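Fruit in the kitchen corner

Fruit now goes in the yellow basket by the fridge.

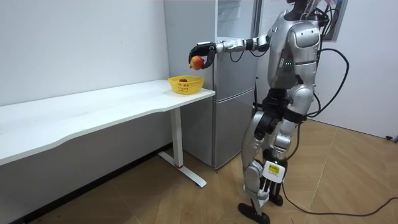 HALTPORT, May – The Trerkeo kitchen has a fruit order again, paid for from the $200 left over from the winter morning teas. Nigatu delivers before 10 am. Take what you'll eat that day and leave the basket on the desk.

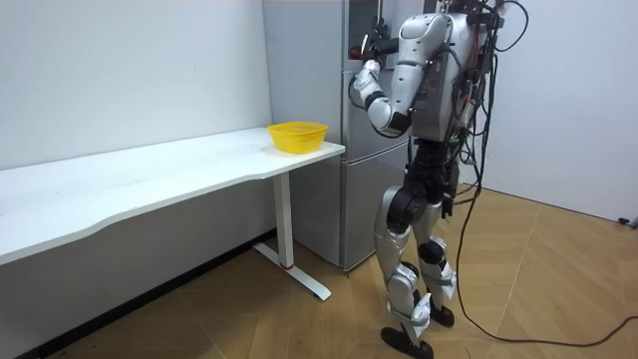 Cut fruit goes in the fridge in a lidded tub with your name on it. Anything unlabelled gets thrown out at the end of the month – tubs included.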